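Ask anyone who has bought a tin of board oil from the supermarket and they'll probably tell you the same thing: it took ages to soak in, it left a greasy patch on the worktop, and by the next month the wood looked thirsty again. We make Drinen because we got fed up with that too!

**Drinen Board Oil & Wax** is a soft, spoonable blend of mineral oil and beeswax for bare wooden surfaces. It goes on with a rag, it smells very faintly of honey, and it brings up the grain in pale woods in a way that still makes us grin when we open a fresh tub (and we open a lot of tubs).

## What it's for

Chopping boards, bread boards, rolling pins, salad bowls, wooden spoons, butcher's blocks, children's wooden toys, loom shuttles, the handles of your garden tools. If the wood is bare and you can get a cloth to it, Drinen will be happy there.

It isn't meant for varnished or lacquered furniture, where it will just sit on top and collect dust. It won't do much for painted wood either, though a customer did write to say it had done wonders for the unpainted feet of her dresser.

## Pale woods

Maple, sycamore, birch and ash are where we started. Doina Berisha, who worked out the recipe, grew up in a house full of sycamore spoons and couldn't bear the orange tint that linseed gave them after a winter or two. So there's no linseed in Drinen, and no colouring of any sort. Your board will go a shade deeper when the oil goes in, as all wood does, and any figure in it will show up more clearly. Those little swirls and ripples you only half noticed before are a real treat once they've been oiled.

If your board has been glued up from several planks, work along each one in turn and go gently over the joins. Rub with the grain, and give the front and back edges a second helping, as end grain drinks far more than the face does.

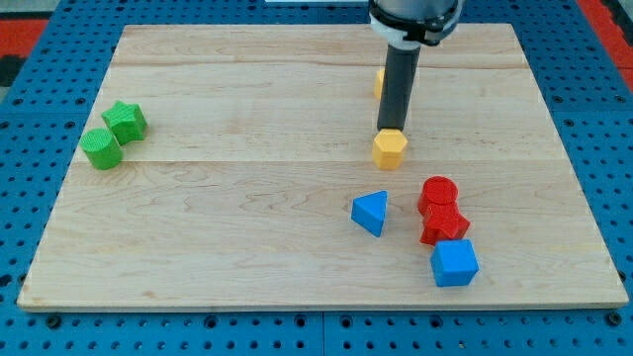 *Pale maple-like wood in three planks, with swirling figure in the lower half.*

Darker woods like it too. Walnut goes a gorgeous chocolate brown, olive gets its stripes back, and old beech that has gone grey from the sink perks up after a couple of coats, especially if you sand it first.

## How to use it

1. Wash the wood in warm soapy water, rinse, and stand it on its edge overnight.
2. If it feels furry, rub it down with 400 grit paper and wipe off the dust.
3. Scoop out a small lump with a dry cloth and work it in with the grain. Do both sides.
4. Leave it for a few hours. Overnight is lovely if you can spare the board.
5. Buff with a clean cloth until it stops feeling tacky.

A brand new board will want three coats in its first week. After that, go by how it looks: when a drop of water soaks in and stops beading, it's time for another go. In our kitchen that works out at once a month for the bread board and hardly ever for the rolling pin.

Drinen goes firm in a cold larder. Stand the closed tub in a bowl of warm water and it will soften again.

## Sizes

| Size | Good for |
|---|---|
| 50 ml tin | Spoons, toys, one small board |
| 400 ml tub | A normal kitchen, with plenty left over |
| 1000 ml tub | Butcher's blocks, workshops, cafés |

The big tub will cover up to 16 large boards with three coats each, depending on how dry they are to begin with. All three sizes have a screw lid, and we sell the lids separately in case yours goes missing in the shed.

## From people who use it

"I did one board to test it and then went round the house looking for anything else made of wood. The stool is next." — Zinash Ayele

"Much easier to spread than the liquid sort, and I haven't dripped it down the cupboard doors. I'd like a wider tin for getting a big cloth in." — Blagoje Ionescu

(Blagoje, we hear you! A wider 400 ml tub is coming in August.)

## Goes well with

The **Fullent cotton cloths** are lint-free and come in a pack with a drawstring bag. For boards that need more rescuing, the **Zostum scraper** takes off old sticky oil beautifully and fits in a drawer. Wash the cloths on their own the first time.

## Storage

Keep the lid on and the tub out of direct sun. Keep it away from children and pets. A little water getting in does no harm, but crumbs will, so use a clean cloth each time. Rinse the empty tub with hot soapy water and it makes a very good home for screws.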